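처음 셀을 맡으신 분들이 자주 물어보시는 내용을 한데 모았습니다. 스쿠넬데일(Skuneldale) 작업실에서 쓰는 구타렐(Gutulell) 양팔 셀과 그 시뮬레이션 장면을 기준으로 썼고, 다른 셀을 쓰시더라도 점검 순서는 거의 그대로 따라오셔도 괜찮습니다. 조금 길어졌지만 차 한 잔 옆에 두고 천천히 읽어 주세요!

## 시작하기 전에

### 실제 셀을 켜기 전에 꼭 시뮬레이션부터 열어야 하나요?

네, 번거로우시더라도 꼭 그렇게 해 주세요. 저희는 팔의 기준 위치나 그리퍼 설정을 바꾼 날이면 Hullance에서 장면을 먼저 불러와 자세를 확인하고, 그다음에 실제 셀의 전원을 올립니다. 처음에는 한참 걸리는 것 같아도 손에 익으면 11분이면 끝나요. 급한 날일수록 건너뛰고 싶어지는데(그 마음 저희도 잘 압니다), 그런 날에 관절 한계 알람이 제일 많이 뜨더라고요.

### 장면 파일은 어떤 것을 열어야 하나요?

공유 폴더에 있는 것 중 이름이 Shim으로 시작하는 파일을 여시면 됩니다. Shim은 저희가 실제 셀의 보정값을 시뮬레이션에 옮겨 주려고 만든 작은 설정 묶음이에요. 예전 파일도 폴더에 남아 있지만 그쪽은 왼팔 손목 보정값이 옛날 것이라 열어 보기만 하시고 저장은 하지 말아 주세요. 11월에 한 번 전체를 정리했으니 그 이후 파일이라면 안심하고 쓰셔도 됩니다.

## 자세와 그리퍼 맞추기

### 기준 자세가 맞는지는 어떻게 확인하나요?

숫자만 보지 마시고 화면도 꼭 같이 봐 주세요. 관절값이 모두 표와 같은데도 그리퍼 원점이 어긋나 있는 경우가 종종 있거든요. 저희가 쓰는 점검 장면에는 보라색 판이 덮인 상자가 하나 있는데, 양쪽 그리퍼를 이 상자 근처로 보낸 다음 시점을 로봇 몸체 쪽에 두고 살펴봅니다. 왼쪽 그리퍼는 두 손가락이 위를 향한 채 상자 앞면의 주황색과 보라색 경계 앞에 있으면 되고, 오른쪽 그리퍼는 청록색 끝 옆에 자리를 잡으면 됩니다.

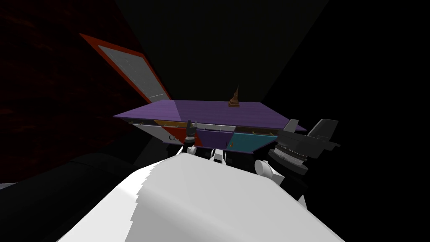
*점검 장면에서 본 양쪽 그리퍼의 위치. 왼쪽은 상자 앞면 색 경계 앞, 오른쪽은 청록색 끝 옆.*

### 오른쪽 그리퍼가 상자와 겹쳐 보이는데 괜찮은 건가요?

이 질문을 정말 많이 받습니다. 몸체 쪽 시점에서는 오른쪽 그리퍼가 상자 끝을 조금 가리는 것이 보통이라, 한 방향에서만 보고는 닿았는지 알 수가 없어요. 시점을 옆으로 돌려 보시고, 충돌 표시도 켜서 목록에 상자 이름이 올라오는지 확인해 주세요. 목록에 아무것도 없으면 그대로 진행하시면 되고, 이름이 올라와 있으면 팔을 뒤로 물린 뒤 기준 자세로 다시 보내 주시면 됩니다.

### 판 위에 있는 갈색 원뿔 모양 물체는 치워도 되나요?

그대로 두시는 편이 좋습니다. 저희는 이 물체를 시점을 맞출 때 눈대중 기준으로 씁니다. 판의 먼 쪽 가장자리, 가운데에서 살짝 오른쪽에 보이면 점검용 시점이 제대로 불러와진 거예요. 혹시 실수로 옮기셨더라도 저장하지 않고 장면을 다시 불러오면 원래 자리로 돌아오니 너무 놀라지 마세요.

### 손가락 열림 폭은 얼마로 두나요?

점검할 때는 양쪽 모두 67밀리미터로 맞춥니다. 설정 창에 값을 넣고 나서 열고 닫기를 세 번 반복해 보시고, 매번 같은 값으로 돌아오는지 봐 주세요. 한 번이라도 다르면 원점을 다시 잡으셔야 합니다. 원점은 반드시 한쪽씩, 왼쪽부터 잡아 주시고요. 양쪽을 동시에 잡으면 나중에 잡힌 쪽 값이 앞의 값을 덮어쓰는 일이 있었습니다.

## 평소 관리

### 손목 쪽 청소는 얼마나 자주 하나요?

실제 셀 이야기입니다. 작업 시간이 20시간 쌓일 때마다 한 번씩 해 주세요. 순서는 이렇습니다.

1. 팔을 정비 자세로 보내고 전원을 내린 뒤 잠금 장치를 겁니다.
2. 마른 천으로 손목 둘레의 먼지를 닦습니다. 틈새에는 부드러운 솔을 써 주세요.
3. 손가락 고정 나사가 풀리지 않았는지 손으로 확인합니다.
4. 전원을 올리고 느린 속도로 열고 닫아 봅니다.
5. 정비 노트에 누적 시간과 특이 사항을 적습니다.

압축 공기는 쓰지 말아 주세요. 먼지가 안쪽으로 더 들어가 버려서 결국 손목을 통째로 열어야 했던 적이 있답니다.

### 시뮬레이션에서는 멀쩡한데 실제 셀에서만 알람이 떠요.

속상하시죠, 저희도 자주 겪는 일이에요. 먼저 케이블을 봐 주세요. 저희 점검 장면에는 케이블을 넣지 않았기 때문에 팔이 돌면서 케이블이 당겨지는 것까지는 잡아 주지 못합니다. 케이블에 여유가 있다면 Shim 파일의 보정값과 제어기 화면의 값을 나란히 놓고 비교해 보세요. 두 값이 다르면 제어기 쪽을 기준으로 삼아 Shim을 고치시면 됩니다.

### 혼자서 손대면 안 되는 부분도 있나요?

손목 안쪽의 감속기와 제어기 전원부는 열지 말고 정비실로 먼저 연락해 주세요. 알람 번호와 그때의 자세 이름을 같이 알려 주시면 훨씬 빨리 봐 드릴 수 있습니다. 오후 4시 전에 들어온 요청은 그날 안에 답을 드리고 있어요. 사소해 보이는 질문이라도 편하게 남겨 주세요, 이 페이지에 있는 항목도 대부분 그렇게 들어온 질문에서 나왔습니다.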